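Wardrobe clear-out at the Mirnar flat - pictures

Right, gallery's finally up. Sorry for the wait, upload kept falling over on Friday and I gave up and went to bed. Only the one picture made it through in decent quality so the rest is my notes under each heading, will slot more in when the connection behaves.

Quick background for anyone who's new. Two of us sharing one bedroom, one wardrobe, one rail that bends in the middle. September is when the summer stuff goes up and the thick stuff comes down, and every year it gets left till there's frost. Not this time. Started after breakfast, done by tea, more or less.

Rules were simple. Everything out. Everything on the bed. Nothing goes back until it's been picked up, looked at and hung or folded. No "I'll decide later" pile (there was a later pile).

The rail

470 cm of rail if you add up both halves and the bit behind the door. Sounds loads. Isnt. Coats eat most of it. Moved the long coats to the door end so they stop dragging on the shoe boxes, shirts in the middle, dresses by the window.

The hangers

Bought a pack of 100 from Vundier last winter thinking we'd never run out. Ran out. Half of them were holding one vest each, or nothing at all, just tangled up in a lump at the end of the rail. Untangling took longer than the jumpers did. The thin wire ones are fine for shirts and light tops, hopeless for anything heavy - shoulders go pointy and the whole thing slides off by morning. Wire for light, wooden for coats, that's the system now.

The bed

Best sorting table in the flat by a mile. Good height if you sit beside it, wide enough for piles, and you can't go to sleep until it's cleared so the job gets finished. Do strip the duvet off first, otherwise you lose socks in it.

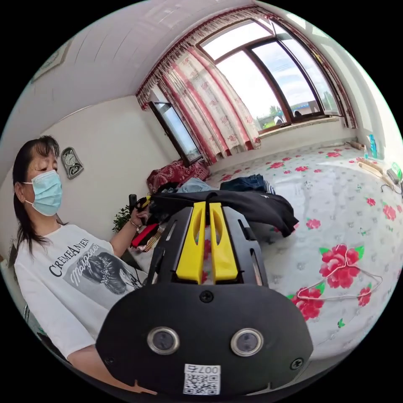

Bed stage. Rose sheet, white wire hanger at the ready, black jacket in a heap and the jeans already folded behind it.

Jackets

Always the worst. Too bulky to fold, too many to hang. What works for us - zip up, pockets emptied, flat on its back, sleeves in, then on the hanger. Do the pockets properly. Found a bus ticket to Banimden, a dead lip balm and enough small change for a coffee. Not a good coffee.

One went in the donate bag, lining gone at the armpit but someone handy could sort it. The rest stay.

Jeans

Fold in half, then in thirds, stand them up in the drawer like books. You can see every pair at once and stop wearing the same one all week. Tried hanging them once. Never again, the rail complained.

Anything with a ripped hem went in the mending basket, which is now taller than I'd like.

T-shirts and thin tops

Printed ones folded with the print showing so you can find the one you want. Plain ones rolled. Sleepwear has its own box at last, a big Kong storage tub that used to have Christmas lights in it. No idea where the lights are now. Problem for December.

Pale colours get a drawer to themselves after the great pink wash. We don't talk about the pink wash.

Dust

So much dust. Wear a mask if it gets to you, and open the window before you start shaking things. Wiped the shelves with a damp cloth, then a dry one, left the doors open for an hour. Lavender bags back in the corners, fresh ones.

Bags out

Two to the charity shop, one to textile recycling, a small one for my cousin who is exactly the right size for all my mistakes. 35 things gone altogether, counting a pair of gloves as one. Was hoping for more but there were some speeches made in defence of a certain cardigan.

Still to do

Top shelf. Scarves. The suitcase under the bed with the winter boots in it - needs pulling out and airing, and the boots want polish before anyone wears them. Belt hook has come off the inside of the door agian, need longer screws.

Shoes get their own page. Comments open below, and if anyone knows how to stop a cheap rail sagging in the middle without drilling into the ceiling, please say, it's a rented flat.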